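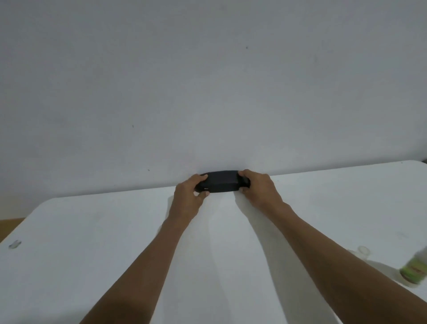

Two hands, one black case.

Home Threads Replies About Log in

Posted 14/04/2018 by brukcombechapelgoer

1/ Right, a few of you asked how the chapel got mixed up with a congregation in Sandton, so I'm going to try and do it in one thread. Tea in hand. Bear with me!

2/ Brukcombe chapel has been going since 1763 and for most of that time our idea of mission was a box by the door and a letter read out at Christmas. Lovely letters, mind. But we never met a soul who wrote them.

3/ Then the Stelo project got in touch (they pair up small churches) and asked would we like a partner. Partner was the word they used - they wouldn't send us anywhere to paint a wall. I was a bit put out at first, I'd quite fancied painting a wall.

4/ So in December we had our first shared service over the internet, in Heydari Hall because the chapel signal is hopeless. They were in summer clothes. We had our coats on.
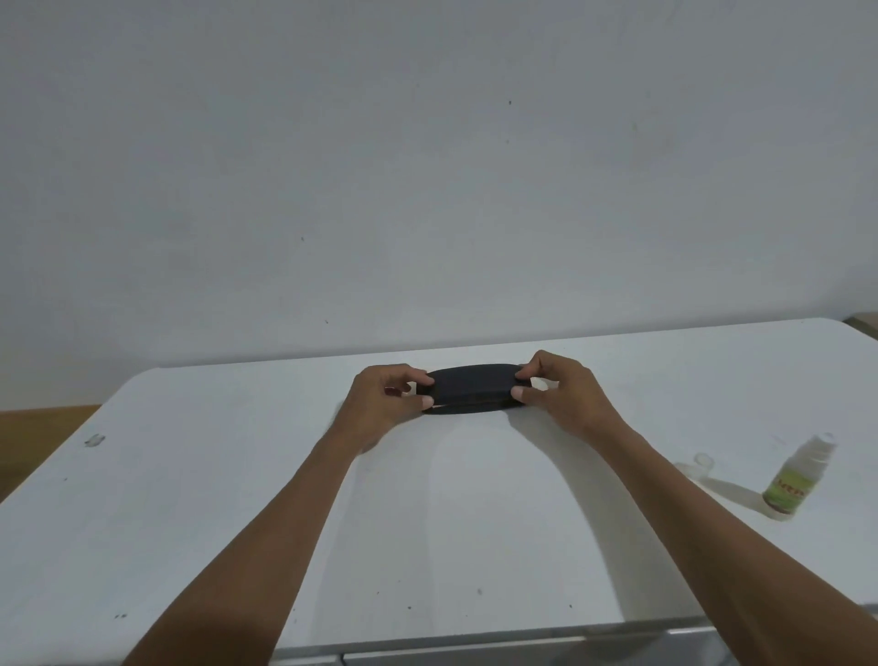 Page 2 of 3

5/ They'd picked the hymns and we'd picked the readings. There's a delay on the line, so singing together is a complete muddle. We were still on verse two when they'd sat down. I haven't laughed like that in church for years.

6/ The prayers were what got me. They prayed for our bus route!! Somebody had told them it was being cut and they'd remembered it, and there I was not knowing the name of a single street over there.

7/ Since then we swap prayer lists every month. Ours used to be all hips and knees. Theirs has exam results, job interviews, a leaking roof, new babies. I keep it by the kettle.

8/ We've raised £182 so far towards bringing two of them over - a long way to go, I know. Soup lunch next, same hall, bring your own bowl.

9/ If your church is thinking of doing this, start with the prayer list and leave the singing till later. Happy to answer questions, I'm on here most evenings.

Comments (3)

We tried joint singing too. Never again, but the prayers were grand.

Is the soup lunch open to people from the other chapel? Asking for my mum and me.

Put me down for two loaves.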